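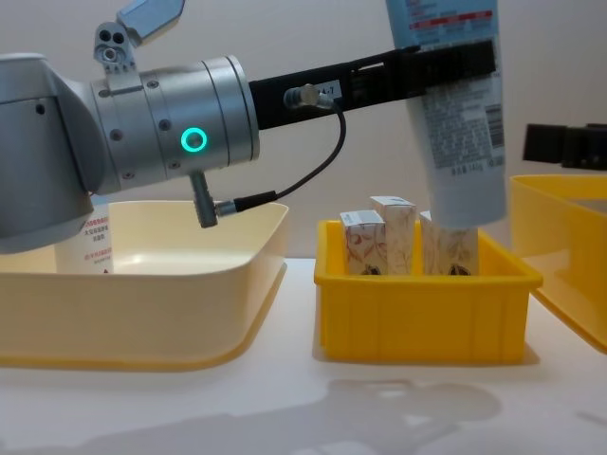

Robot arm gripping a light blue squeeze tube, cap end down

Threshold sitting is a contemplative practice in which a person sits quietly in an open doorway at the change from one season to the next. It is most closely tied to the hill town of Hostberg, where it is kept four times a year, and it has spread to a lively scattering of reading circles, retreat houses and private homes. The practice belongs to no single religion. Sitters include churchgoers, Sufis, Buddhists, gardeners with no stated belief at all, and a good many people who simply love the hour before sunrise.

Name and origins

The older local name is skakis, a word that in Hostberg speech means both a doorsill and a pause for breath. When the practice is meant, it is usually written with a capital: a person "keeps Skakis." The custom of resting on the sill after the last household chore of a season is remembered in many families, but the modern form owes its shape to the teacher and essayist Mekdes Berhe. Her book The Karabulut Door, named for the farmhouse where she first tried it, runs to 386 pages and is a wonderfully rambling mix of diary, weather notes and instruction. Much of it was written in February, which she called the most underrated month for paying attention.

Practice

A sitting usually starts in the dark and ends once there is enough light to read by. The sitter takes a low stool or cushion and places it directly on the sill, with one side of the body toward the house and the other toward the open air. The door stays open in all weather. Shoes are optional, blankets are very much encouraged, and most people bring a warm drink they don't touch until the end.

There is no set prayer or mantra. Berhe suggested three rounds of attention: first to the sounds of the house, then to the sounds outside, then to the breath, "which has been going in and out of doors all along." In group sittings a wooden clapper marks the change between rounds. Groups that lack enough doorways sit along a porch or under an arch, and at Hostberg the old market arcade is used — a glorious place to be when the swifts are back.

Afterward it is customary to carry one thing in and one thing out. People carry in a twig, a stone or a cup of rainwater, and carry out crumbs, ashes or a folded note. The notes are generally buried or composted. Burning them is a later habit and remains a matter of friendly argument.

Variations

The long form, introduced by Barış Yaman, lasts from midnight to dawn and is kept only at the start of winter. Yaman came to the practice from night walking, and his version allows the sitter to get up and pace between the gate and the door. He also put together the Sill Book, a collection of 300 short readings meant to be opened at random. A revised edition has 400, with many of the additions sent in by sitters themselves, and it is a delight to dip into at any time of day.

Families with small children often keep a short form of a few minutes at dusk, with a lantern on the step and a song in place of the silence.

Reception

Admirers praise how little the practice asks for and how quickly it makes an ordinary house feel new. Some contemplative teachers find it too loose, and have questioned whether the three rounds are enough to steady a beginner. Berhe's reply, given in the afterword to her book, was that beginners should try it in the rain.

See also

Dawn vigil
Seasonal observance
Walking meditation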